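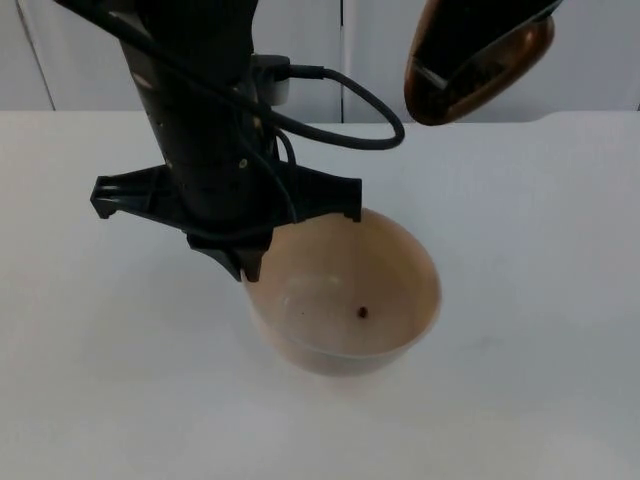
Why do people stop eating breakfast in their first year of college?
My project report for Intro to Research Methods

I picked this topic for a selfish reason. I ate a real breakfast every single day of high school, and by April of my first year at Drarkcombe I was living on coffee until noon. So I wanted to know if it was just me (it wasn't!).

What I did

I made a short survey with eight questions and put it up in the dorm group chats, plus a flyer by the Husar dining hall. I got 306 answers, way more than I expected – I think the free-text box at the end helped, since people love to complain about eggs. I threw out 63 of them for being half empty or obviously filled in twice. 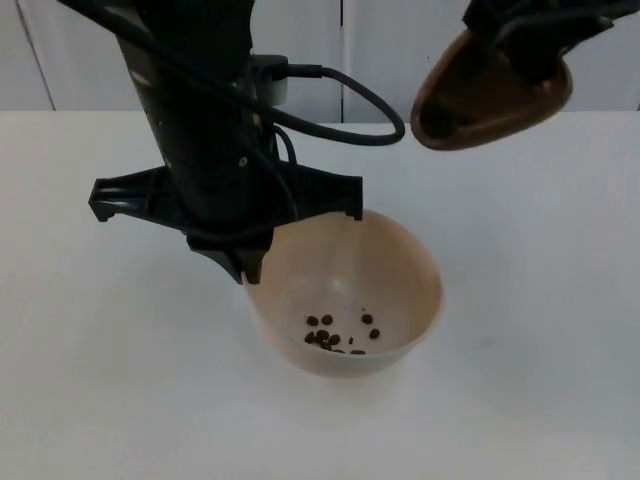

What I found

The top reason for skipping wasn't money, and it wasn't the food either. It was the walk. If you live in Nastitz Hall you have to go all the way across campus and back before a 9 a.m. class, and 91 people wrote some version of "I'd rather sleep." Second place went to the short serving hours. Dieting barely came up, and I had guessed it would be near the top.

What I'd change

My question about snacks was bad. I didn't say if a granola bar counts as breakfast, so some people said yes and some said no, and I couldn't untangle it later. I'd also ask commuters, because I pretty much forgot they exist – sorry, commuters. The raw answers are in the class folder, sorted by dorm.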